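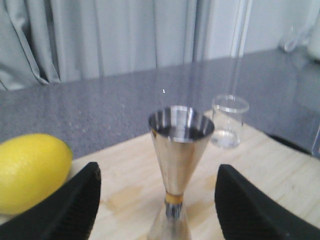 Figure 6-1. Gripper fingers open on either side of the jigger waist.

6.3 Fault E-40: Grip Lost During Lift

The Kundik bar station reports E-40 when the finger gap changes by more than 2 mm after the grip is confirmed. The arm stops and holds its position. Do not reach between the fingers while the status light is amber.

NOTE: At the Galtville site, repeated E-40 faults in January were traced to moisture on the finger pads and to a grip point set too high on the upper cone.

To clear the fault:

1. Press HOLD and wait 15 seconds.
2. Support the jigger by hand from outside the finger path. Select OPEN on the pendant.
3. Dry the jigger, both pads and the board. Water marks on the wood may remain after drying.
4. Stand the jigger upright with the larger cup facing up. Confirm that the gold-colored band is between the fingers and that both fingers are clear of the metal.
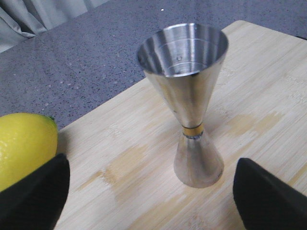 5. Set grip force to 30 percent and select CLOSE. Repeat the lift at low speed with the jigger empty.

CAUTION: Do not raise the grip force above 40 percent to clear this fault. The cup wall may deform.

If E-40 returns, remove the station from service and notify Demyd Lysenko, Kullov Service Desk.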